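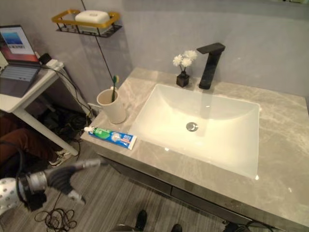
Skistow bath vanity, four months in

Bought this in March to replace a pedestal sink with zero storage. Short version: like it, would buy again, drawer is annoying. Long version below, typing this on my lunch so bear with me.

The top first. Light gray marble pattern, big rectangular white basin set into it. Easy to wipe. Toothpaste blobs come off with a damp cloth even if they've been there overnight (they have). Hair dye, no idea, haven't tried. The basin has sloping sides so water heads for the drain and doesn't sit in the corners, which was my number one complaint with the old sink. Rinse and walk away.

Round chrome stopper. Fine. Doesn't match the black faucet and I noticed it for a week and then stopped noticing. You can get a black one if it bugs you.

Faucet was separate. Went with the Nudlow, matte black, tall, squared off spout. Looks great. Shows every water spot, so if you have hard water like we do be ready to dry it off. Tall also means it splashes if you crank it. Half open is plenty. Took me some 50 minutes to fit, most of that on my back looking for a washer I was lying on.

Counter space is better than I expected. Toothbrush cup goes in the corner by the wall, toothpaste in front, little vase of fake flowers next to the faucet, and still room to put down a hairbrush. Soap is up on the wall in a Cuevas wire basket, black with a gold rim. Best small thing I bought for this room. No soap puddle on the counter anymore. It does drip down the wall a little, so wipe under it.

Front is a dark gray brushed metal look. Fingerprints, yes. Not terrible. Microfiber, dry, ten seconds.

Now the drawer. It sticks in the last inch. Not every time, mostly after a long hot shower. I took it out and reset the runners twice, helped for maybe two weeks each. Customer service sent new runners free, took a while, havent put them in yet. Will update if they fix it.

Also the instructions skip a step. Put the runners on BEFORE you set the top down. Ask me how I know. Tavion Doucet, who did our plumbing, said he sees that a lot with flat pack vanities and he just ignores the booklet.

Since people always ask what else is in the room: floor is gray wood-look planks, and the rug is the Brorkwood faux fur one in pink.
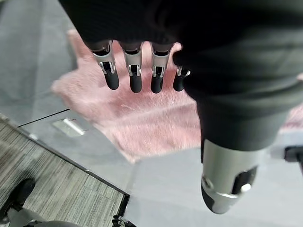

Shaggy, pale pink, sheepskin shape. Soft underfoot, very much so first thing in the morning. Not really a bathroom rug though, no rubber on the back of ours, so I keep it away from the shower and put a grip pad under it. Shake it outside, dont vacuum with the brush on. Mats a bit where you stand to brush your teeth, comb it out with your fingers.

Back to the vanity. Pros: basin, easy top, looks like it cost more than it did. Cons: drawer, instructions, smudgy front. Delivery was fine, box was heavy, get a second person.

Four stars. Would be five with a drawer that shuts.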